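Shelf labels, bin numbers and the parts I can never find

April 11, 2018

I reorganized the garage stock again over the winter. The previous system put parts in bins by what they were for: plumbing, bicycle, electrical, door hardware. It failed in a predictable way. A stainless M5 bolt is a bicycle part when I buy it for a bottle cage and a door part when I buy it for a strike plate, so I owned three boxes of M5 bolts and bought a fourth.

The new system assigns every bin a number and nothing else. The number carries no meaning. Bin 14 holds hose clamps at the moment. If I get rid of the hose clamps, bin 14 will hold whatever goes in next, and the index is the only thing that changes. I have 146 locations so far, counting drawers as separate locations when they have dividers and as single locations when they don't.

The index is a plain text file, one line per item: location, item, size, material, note. I tried a spreadsheet first and stopped using it within a month. Opening it on the phone took too long, and I kept sorting one column without the others. Text files search quickly and survive being edited badly.

A few rules came out of the first 185 entries.

Write the noun first. "Washer, fender, 1/4" sorts next to the other washers. "Fender washer" sorts next to "felt pads."

Use one unit system per item and leave it alone. I convert nothing. If the bag said 8 mm, the line says 8 mm.

Never write "misc." I had four bins marked that way under the old system, and I could not have told you what was in any of them. If a thing has no name, I describe it: "bracket, L, zinc, two slots, from old blinds."

Record empties. A bin with nothing in it still gets a line with the word "empty," which makes it easy to find a free location.

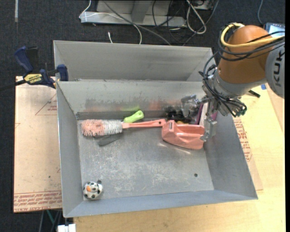 Sheet-metal bins with sloped walls. The scratches come with the type.

Container choice matters less than I used to think. I bought Trornent plastic drawers for the small hardware and they are adequate. The drawer stops are weak, and a full drawer of wood screws will come out in your hand if you pull it quickly. For heavy items I prefer steel with a flat floor. Sloped sides cost some volume but let you slide a part up the wall with a finger, and I have come to value that for nuts.

Labels took longer. Paper under clear tape yellowed and lifted in the summer heat. Paint marker directly on the bin is permanent, and since the numbers never change, permanent is fine. I use digits an inch high where there is room.

Lleucu Ifans wrote to ask how I handle items that are out on loan or in use. I add an "L" at the end of the line and the borrower's initials. It is crude, but a search for the letter with a space before it gives me the full list.

Still unsolved: long stock. Threaded rod, conduit offcuts and trim do not fit any bin, and the rack they lean on has one number for the whole thing. I plan to divide it with plywood in May and give each slot its own line.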